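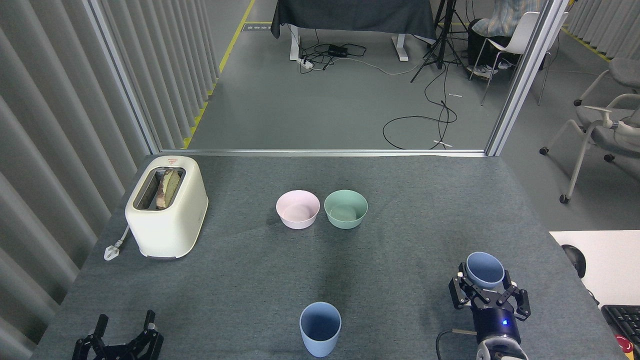

Fig. 1. Breakfast setting: toaster, two bowls, two cups.

Print this page | E-mail this page

Handout 8 — Setting a small table
Course: Everyday Household Skills
Instructor: Jonalyn Lacson

Read this before the practical. Bring it with you, along with the Kollár reading (p. 89 to p. 100).

1. Toaster
Place the toaster to one side, with the slots clear of anything overhead. Curtains are the usual problem in small kitchens, so check what hangs nearby before you plug in. In Fig. 1 the plug is lying on the table surface. Read any warning label on the appliance first. Let toast stand in the slot for a moment before lifting it out, and never reach in with a fork or knife.

2. Bowls
Bowls go near the center, where both people can reach them. Pink and green are easy to tell apart when two people are eating different things. Fill them after they are placed — carrying a full bowl across a table leads to spills.

3. Cups
Stand cups upright. Hold a cup by the side and keep fingers off the rim. Plastic is fine for cold drinks. For hot drinks use a mug with a handle.

4. Surface
Carpet or cloth keeps dishes from sliding but holds crumbs. Shake it out or vacuum it when the table is cleared.

For next time: draw your own table from above and label each item. One page. Hand it in to Radek Vrabec in room 173.

Print this page | E-mail this page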